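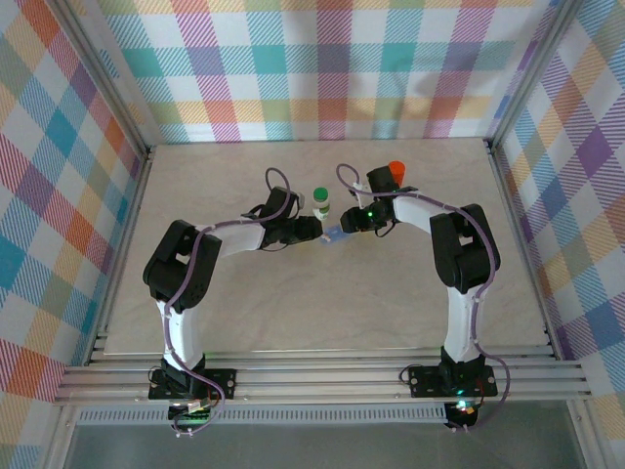

Small Items on a Shared Tabletop: Sorting and Storage

Wing-sze Ng
Design and Materials, second year, Brondcombe

Background

The project started in April with a question from our workshop tutor: why does it take so long to find anything small? The bench drawers at Brondcombe hold bottles, caps, cloths, pens, short tubes and a lot of things with no obvious home. I emptied two of them and listed what I found. The list came to 186 items.

I sorted the list by how each item is picked up and put down. Size turned out to be a poor guide. A small capped bottle stands on its own base and can be lifted from above. A cloth has no fixed shape and has to be pinched or gathered. A short cylinder rolls if it is set down on its side, so it needs a groove or an edge to stop it.

Work surface

All handling was done on a beige tabletop with a light mottled texture. The walls behind it are covered in plaid fabric in pink, orange, yellow, teal, purple and white. The plain top was easy to work on. Light-colored items stood out less against it than dark ones, and I marked this in the notes for each item.

Upright items

Bottles went into the first group. One has a green cap and a translucent white body, and another has an orange-red cap and a dark body. I kept both with their caps on. For storage I used the Doken tray, which has straight walls and no lid. Items in this group can stand close together as long as the caps differ in color.

Cylinders

The second group took the most time. Some of the pieces have one end that looks different from the other, such as the one with a silver ring and a yellow-and-black end. I decided that these should all be stored facing the same way, with the colored end out. The Nogueira rack was too deep for the short ones, so I lined the back with folded card.

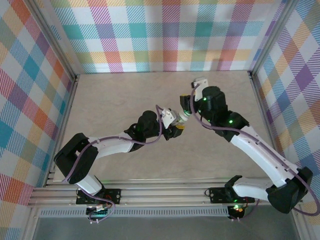

Results

Of the 186 items, 100 went into the trays and the rack. The rest were returned to the drawers in labeled bags. Cloths are still a problem. I tried rolling them and tried laying them flat in the Goder box, and flat was better, but the box fills up quickly.

Further work

The rack needs a shallower version. I would also like to repeat the sort with someone who has not seen the drawers before.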